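Arnesum Nenlow 2 handheld wind meter

The Nenlow 2 measures wind speed, air temperature and relative humidity. Startup takes four seconds. The impeller snaps out for cleaning, and the log holds 3,000 readings. 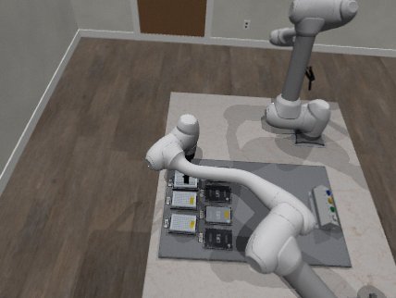
Vol. 12, p. 608

Readings below walking pace lagged our bench reference. Above that, agreement was good. Export is by cable only, and a file of 1,093 rows opened without errors. The battery door is stiff. Recommended for field use, less so for indoor airflow work.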